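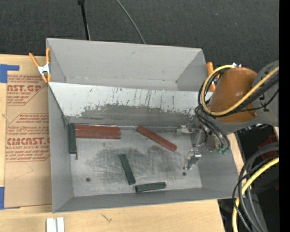
*The sorting arm over its two-part bin at the Abdella workshop, with red and green blocks in the front compartment.*

**Shared workshop arm gets a new bin and a longer test**

Members of the Abdella shared workshop have started the second stage of their block-sorting build, a robot arm that is meant to lift colored blocks out of one side of a metal bin and set them down in the other.

The project goes by the name Inier. It began in October on a corner bench and has cost the group $534 so far, not counting the arm, which was bought used through the parts dealer Skemitix.

The current setup is simple. The bin is split lengthwise by a slanted divider and held with two orange-handled spring clamps, so it can be taken off the table when someone needs the space. Three of the blocks are reddish-brown and three are dark green. A sheet of acrylic, still in its printed paper, is taped down next to the bin and will be cut into side guards.

Builders logged 234 picks in the first stage. Most of the misses came when a block lay flat against the divider – the fingers had no room to close on it. The group has since rewritten the approach angle and plans a run of 150 picks with the blocks dropped in at random.

Cables are the next job. The yellow and black lines loop around the arm and hang close to the bin, and the group wants them in a sleeve before the speed goes up.

Inier will be shown at the Fillotitz makers' evening, where doors open at 8 p.m. Entry is free, and the control code will be shared with anyone who brings a drive.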